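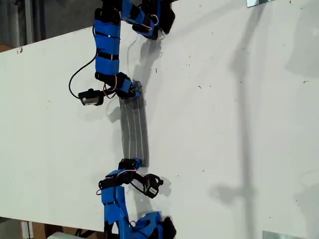 Das Erbe der Tante Ellora

1. Die Verlesung

Tante Ellora hinterließ 2.568 Euro, ein Klavier und die Auflage, dass beides zusammenbleiben müsse. Der Notar Zaleck las das zweimal vor, beim zweiten Mal mit Genuss. Mingxuan Mao, der einzige Neffe, der überhaupt erschienen war, fragte nach dem Gewicht des Klaviers.
"Mit oder ohne Deckel?", fragte Zaleck.

Die Spedition Cifuentes verlangte für den Transport in den vierten Stock genau 1.000 Euro, zuzüglich 141 für "seelische Belastung des Personals". Mao unterschrieb. Er konnte nicht spielen, aber das hatte die Tante auch nie gekonnt, und zwar täglich, ab sechs Uhr früh.

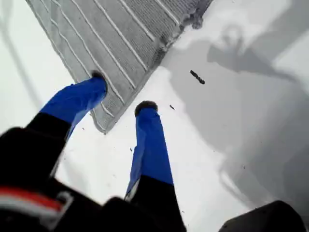
2. Der Dezember

Bis Dezember beherrschte er zehn Takte. Die Nachbarin von unten schob ihm einen Zettel durch: Sie biete 2.568 Euro, wenn das Klavier verschwinde. Mao übte die ganze Nacht. Am Morgen bot sie mehr.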